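Cesside Household Cleaning
Frequently asked questions: bathroom basins and vanity units

These are the questions we get most often from customers in Prusness and Braston about looking after a bathroom basin between visits. If your question is about bookings or keys, please see the Bookings page. Kitchen sinks have their own page, as stainless steel needs different treatment.

What do you clean when I book a basin clean?

The bowl, the rim, the tap, the overflow, the waste and its stopper, and the front of the unit down to the floor. We also wipe the splashback if there is one. We do not empty or tidy the cupboard underneath unless you ask for it when you book.

Do I need to clear the basin first?

Please take away toothbrushes, razors, contact lens cases and jewellery. Soap and bottles can stay and we will put them back where they were. If you can't clear the rest, leave it. We will work round it.

How often should I clean it myself?

A quick wipe every day or two and a proper clean once a week is enough for most homes. In a hard water area you may want to dry the tap after the evening wash as well. Limescale is much easier to prevent than to shift.

What is the best order to do things in?

Start with a dry cloth and pick up any hair and dust. Once it is wet, hair sticks to everything. After that:

Rinse the bowl with warm water.
Put a small amount of cleaner on a damp cloth and do the tap first, then the rim, then the bowl.
Do the overflow and the waste last.
Rinse again from the back of the bowl to the front.
Dry the tap and the rim with a clean cloth.

Use one cloth for washing and keep a second one for drying. If you only have one to hand, rinse it well and wring it out hard before you dry anything with it.

Which cloths do you recommend?

Microfibre for nearly everything. A medium pile cloth does both jobs. We fold ours in half and in half again, which gives eight clean faces to work with before it needs rinsing. Wash them at 40 degrees and leave out the fabric softener, as it coats the fibres and they stop picking up water. Cut the label off if it has a stiff edge.

Does it matter what colour the cloths are?

Only that you stick to whatever you decide. Keep one colour for the toilet and never use it anywhere else. The other colours are up to you. Customers sometimes ask for our list, but we would sooner you used what you already have in the drawer.

There are dark spots in my basin. Are they a stain?

Usually not, if the basin is glazed ceramic and the spots are fresh. Dark liquids look much worse on white than they are. Hair dye, mouthwash, liquid make-up, iodine, coffee and some dark soaps will all leave drops, and the drops tend to leave grey trails when they run down towards the waste.

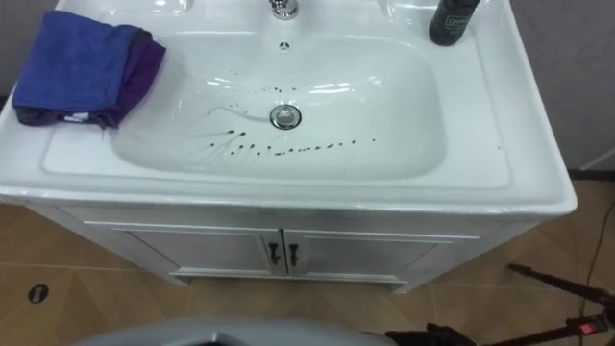
Dark drops and a grey streak on the floor of a white ceramic basin, with folded cloths on the rim.

Don't scrub at drops like these, and don't start by wiping them dry, which spreads the colour over a bigger area. Run the tap gently and let the water carry off what it can. Follow with a damp cloth and a little washing-up liquid, working from the outside of the mess in towards the waste. Check the back wall of the bowl too. Small specks often land higher up than you would expect, and they are easy to miss until the light catches them.

If a mark is still there after that, leave a paste of bicarbonate of soda and water on it for ten minutes and rinse it off. Try that twice before you move on to anything stronger.

What if it is hair dye?

Be quick. Glazed ceramic will normally come clean, but silicone sealant, grout and the stopper's rubber ring can take up the colour for good. Rinse those first and see to the bowl afterwards. Wear gloves, and use a cloth you don't mind losing.

The water runs clear but a grey mark won't go. Why?

It is probably a metal mark. A ring, a tin, a razor or the base of a can will leave a fine grey line on ceramic that looks like a scratch or a pencil mark. Soap won't touch it. A cream cleaner on a damp cloth normally will, with light pressure. If you can feel the mark with a fingernail it is a real scratch and cleaning will not remove it.

Can I use bleach?

On white glazed ceramic, thin bleach now and again does no harm if you rinse it away properly. Keep it off chrome, and don't leave it sitting round the waste. Never mix bleach with limescale remover, vinegar or any other cleaner, and don't use one straight after the other. The fumes are dangerous in a small room. Open the window or run the fan whichever product you are using.

Our own cleaners do not use bleach on basins. If you would like it used, tell us beforehand and leave it out for us.

How do I clean chrome without spoiling it?

Warm water and washing-up liquid, then a dry cloth. For limescale, soak a piece of kitchen paper in white vinegar, wrap it round the tap for ten minutes, and rinse well. Don't leave it on overnight — chrome plating is thin and will go cloudy. Scouring pads and gritty powders should not go anywhere near it.

What about the overflow?

Most people never clean it, and it is often where a smell is coming from. Push a small bottle brush through the slots if it will fit, or an old toothbrush. Pour in a jug of hot (not boiling) water with a drop of washing-up liquid and let it run through. Once a month is plenty.

My stopper doesn't lift out. Can you clean under it?

It depends on the type. Many push-down stoppers unscrew by hand, anticlockwise. If yours is worked by a lever behind the tap, it may be held by a rod under the basin, and we won't undo that. We will clean as far round it as we can reach. If water is draining slowly you probably need a plumber.

Is a stone or resin basin treated the same way?

No. Keep vinegar and limescale remover off marble, limestone and travertine altogether. Resin scratches easily and can be marked by nail varnish remover. If you are not sure what your basin is made of, tell us and we will treat it as stone until we know.

Where should I keep bottles?

Anywhere that dries out. A bottle left in the same place on the back of a vanity top will end up with a ring under it, so lift it when you wipe. Dark toiletries and hair products are better in the cupboard with the lid on tight.

Do you bring your own products?

Yes. We use the Ng range for bathrooms, unscented unless you ask. If someone in the house has asthma or a skin condition, put it in the notes and we will use only what you provide.

What happens if something gets damaged?

Tell us within 2 days and send a photograph if you can. Cheng-en Lai looks after all complaints and repairs and will ring you back, normally between 9 in the morning and midday. Please don't try to fix the damage before we have seen it.

My question isn't here.

Use the form on the Contact page and put "basin" in the subject line. We update this page every March.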